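Accueil / Textes courts / Le taux de réussite

Le taux de réussite

Le chiffre est arrivé un mardi, en milieu de matinée, dans le compte rendu hebdomadaire de Lunen. Quatre-vingt-onze pour cent. En gras, avec une petite flèche verte.

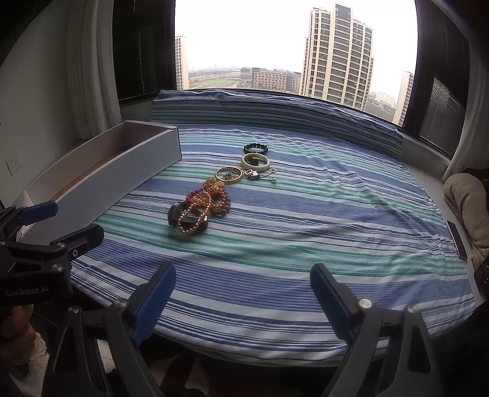 J'ai relu la ligne trois fois. Quatre-vingt-onze pour cent de quoi, d'abord ? Le tableau disait « tâche accomplie ». La tâche, c'était de ranger des bijoux posés sur un lit : on prend un bracelet, on le dépose dans une boîte, on passe au suivant. J'avais fait une partie des démonstrations moi-même, une pince dans chaque main, et je savais très bien qu'avec un collier de perles la chose « accomplie » pouvait vouloir dire à peu près n'importe quoi. Un fil de perles à cheval sur le bord de la boîte, c'est accompli ?

J'ai posé la question à ma cheffe d'équipe. Elle avait son manteau sur le dos, elle partait chez Erkness signer la suite du contrat.

– C'est dans la méthode, a-t-elle dit.

La méthode tenait en deux pages. On filmait des gens qui faisaient le geste avec des pinces à main, chez eux, dans leur chambre, leur cuisine, peu importe. On donnait les films au modèle, qu'on appelait Chan depuis si longtemps que plus aucun document n'expliquait d'où venait le mot. Et Chan, monté sur un bras fixé à une table, refaisait le geste. Cinq cents démonstrations à l'entrée, cent neuf essais à la sortie.

Cent neuf. J'ai buté là-dessus pendant tout le déjeuner. On ne décide pas de faire 109 essais. On décide d'en faire cent, ou cent vingt si on a le budget. Quand on arrive à 109, c'est qu'il s'est passé quelque chose.

L'après-midi, je suis descendue au sous-sol, où l'on gardait les vidéos d'évaluation sur un disque que tout le monde pouvait ouvrir et que, d'après le journal des accès, on n'avait pas ouvert depuis le printemps. J'ai pris une chaise, un café, et j'ai regardé dans l'ordre.

Les trente premiers essais étaient bons, je dois le reconnaître. Le bras descendait sur un jonc, les doigts se refermaient, ça montait, ça allait dans la boîte. Le geste avait même quelque chose de familier, et il m'a fallu un moment pour comprendre quoi : juste avant de serrer, la pince marquait un petit recul, une hésitation d'une demi-seconde. C'était la mienne. Je fais ça quand j'ai peur de rayer quelque chose. J'avais donc transmis à une machine ma peur de rayer les affaires des autres, et elle la reproduisait au-dessus d'un jonc en plastique acheté par lot. J'ai trouvé cela plus troublant que le taux de réussite et beaucoup moins facile à mettre dans un tableau.

À partir du trente et unième, les colliers. Le bras en pinçait un par le milieu, les deux bouts pendaient, l'un des deux entraînait une bague avec lui. Compté comme réussi. Au quarante-quatrième, le bras a soulevé trois bracelets emmêlés d'un seul coup et les a lâchés dans la boîte. Réussi, avec une annotation : « efficace ». Au cinquante-deuxième, une perle isolée a roulé hors du champ et l'essai s'est poursuivi sans elle. Réussi.

Il y avait aussi les coupures. Entre le soixante et unième et le soixante-deuxième, la lumière changeait, la nappe n'était plus la même, et les bijoux étaient mieux écartés les uns des autres. Bien mieux. Une main bienveillante était passée par là. Je ne crois pas à la malhonnêteté dans ces affaires, j'ai travaillé dans assez de laboratoires pour savoir comment cela se fait : on est fatigué, le bras s'est bloqué deux fois sur le même nœud, on se dit que le nœud n'était pas représentatif, on le défait. Puis on relance. Et l'essai où il s'est bloqué devient un « réglage ».

J'ai cherché les réglages. Ils étaient dans un dossier à part, appelé Kungate, du nom de la salle où l'on avait installé la table la première semaine. Je les ai regardés aussi, jusqu'à ce que la minuterie du couloir s'éteigne pour la troisième fois. Dans la plupart, le bras s'arrêtait au-dessus d'un tas de perles et restait là. On voyait les doigts s'ouvrir, se refermer un peu, se rouvrir. Mon hésitation encore, mais sans la suite. Il avait pris le doute et il ne savait pas quoi en faire.

Le soir, j'ai étalé sur mon propre lit ce que j'avais : deux colliers, des boucles d'oreilles, une montre arrêtée, un bracelet de cheville que je ne mets plus. J'ai gardé les yeux sur mes mains et j'ai rangé. Pour le premier collier, je l'ai pris par le fermoir et je l'ai laissé descendre en tournant, comme on verse de l'huile. Pour le second, j'ai triché : je l'ai poussé avec l'ongle. Aucune de mes démonstrations ne contenait ce geste de l'ongle, la pince n'en a pas. On avait appris à Chan une façon de ranger que je n'emploierais jamais si on me laissait mes doigts.

Le lendemain, j'ai écrit une note. Courte, sans adjectif. Je demandais trois choses : qu'on dise ce que signifiait « accomplie », qu'on remette les réglages dans le compte, et qu'on refasse les essais avec un tas disposé par une personne extérieure. J'avais recalculé de mon côté, en étant généreuse pour les colliers à cheval sur le bord. Je n'arrivais pas à la moitié.

La réponse est venue d'Erkness, ce qui m'a surprise, je n'avais pas mis Erkness en copie. On me remerciait pour la qualité de ma lecture. On précisait que le chiffre avait déjà été présenté, qu'il s'entendait « dans les conditions de l'évaluation », et que mes remarques seraient précieuses pour la phase suivante. La phase suivante portait sur les chaussettes.

Ma cheffe d'équipe est passée à mon bureau un peu plus tard, elle a gardé la main sur le dossier de la chaise.

– Tu aurais mis combien, toi ?

– Je n'aurais pas mis de chiffre.

– Ils en voulaient un.

Elle n'avait pas tort, ils en voulaient un, et si je leur avais donné le mien ils l'auraient mis en gras de la même façon, avec la flèche dans l'autre sens. J'ai demandé si l'on pouvait au moins garder le dossier Kungate. Elle a dit que oui, bien sûr, que rien n'était jamais effacé. Elle a dit cela gentiment. Je suis allée en faire une copie.

En juillet, j'ai fait mes premières démonstrations de chaussettes. J'essaie de ne plus hésiter avant de serrer. Je m'applique, je ferme d'un coup sec, et quand je revois les films le soir, il y a toujours la demi-seconde.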